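Zuvach lodge puts its membership register online

The first part of the membership register kept by the lodge at Zuvach can now be consulted on the lodge's website. It covers petitions for initiation received between 1884 and 1931, and holds over 800 entries. Each entry gives the member's name, date and place of birth where known, occupation as stated on the petition, and the dates on which he was initiated, passed and raised.

The register is made up of two bound volumes and a box of loose petition forms. The volumes were scanned first, at the county record office. The loose forms were transcribed by hand from the originals, as many are written in pencil and did not scan well enough to read on screen. Where a form and a volume disagree, both readings are shown, with the source of each in brackets.

Occupations have been left as the petitioner wrote them. The same man may therefore appear as "storekeeper" on his petition and "merchant" in the minute book. A short list of terms no longer in common use is given at the foot of the search page. Spellings of place names have also been kept, but a modern form has been added in a separate column so that searches will find both.

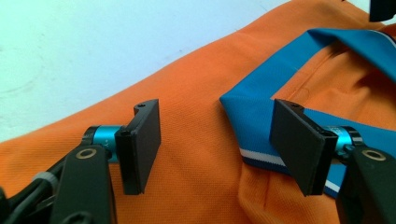 Orange polo shirt with a blue collar.

The search page was built by Skillar, which also looks after the lodge's mailing list. It accepts a surname, a year or a range of years, and an occupation. Partial surnames can be entered with an asterisk. Results are listed by date of petition, and can be saved as a plain table. There is no charge and no need to register.

Several gaps remain. No petitions survive for 1897 or for the first half of 1898, and the minute book for the same period is water-damaged. Names for those months have been taken from the dues ledger, which gives neither age nor occupation. These entries are marked "D" in the last column. A further 73 entries have a date of raising but no date of initiation; most are thought to be members who joined from other lodges, and they will be checked against the joining certificates when those have been sorted.

Dates of death are given only where they appear in the lodge's own papers. They have not been taken from newspapers or family trees, and readers are asked to bear in mind that a blank in this column means only that the lodge did not record the date.
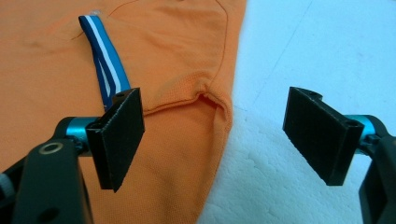 Tineke Nijs
Archives editor

June 30, 2020

The work on the register was paid for in part by a grant from the Julletti bequest, which supports the care of society and club records in the district. The grant covered the scanning and 15 archive boxes for the loose papers. The forms had previously been kept folded in bundles tied with tape. They have now been flattened and put in order of date, with one folder for each year.

The second part of the register, for 1932 to 1958, is due to be added in October. It will be shorter, as the petition forms for those years are complete and only one volume needs to be compared with them. Entries for men who may still be living will be left out. Officers' lists for the whole period will follow separately, and will be linked to the members' entries by number.

Short lives of individual members are also planned. The first will be that of the lodge's fourth secretary, a ship's chandler named El Idrissi, who held the post for 19 years and in whose hand most of the first volume is written. His own petition is among the loose forms. It gives his place of birth but not the year, and the lodge would be glad to hear from anyone who can supply it.

Corrections to the register should be sent in writing to the archives editor, quoting the entry number and the source on which the correction is based. Copies of certificates are welcome; originals should not be posted. Corrections that can be confirmed from a document will be added to the entry with a note of the date. Those resting on family memory will be kept on file but will not be shown in the search results.

The volumes themselves can be seen by appointment. The loose forms are not available for inspection at present -- the folders are still being numbered -- but scans or transcripts of single forms can be supplied on request.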